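The table finally has a top you can see

8th November

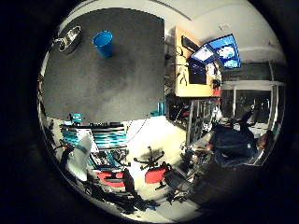

So the big gray table is usable again, and I'm way more pleased about it than a grown adult should be. I've been putting this off since June, when we moved into the workshop and everybody (me included, me especially) started setting things down on it "just for a minute." By the end of summer I was eating my lunch off my knees.

I took yesterday afternoon to deal with it. Bình Võ came by to help and mostly helped by asking "do you need this?" about every single thing, which was annoying for an hour and then really useful! We threw out a box of dead markers, three tape measures that didn't lock anymore, and a Drurkitz catalog so old the pages had gone wavy.

The pegboard is the part I'd do again tomorrow. It's that orangey wood color and it makes the whole wall look warmer, and the pliers and wrenches live up there now. I had a Dresis tool chest before this, the kind with the shallow drawers, and I never once opened the right drawer first. With the board I just look up. Lợi Tôn wanted to draw outlines around each tool so they'd go back to the same spot, and I said no because I know I'll change my mind about the layout by Christmas. We're still arguing about it.

The whole thing cost me $64, mostly hooks. I bought a bag of 40 and then went back for more, and I could have saved myself the second trip if I'd laid the tools out on the floor first like Lợi told me to. Fine. He was right about that one.

My other rule is that cups are allowed on the table but only plastic ones, so the blue one gets a pass. I lost a good mug to this floor in September and I'm still a little sad (it was from Khương, the noodle place that closed).

Next up is the floor, which I'm dreading. It's packed with furniture and gear and there's a path through it if you turn sideways. I priced shelving at Nolum and the set I liked was over $300 before delivery, so I'm going to sit on that till after the holidays and maybe watch the secondhand listings. If you've got tall shelves you hate, email me. I have a truck on Sundays.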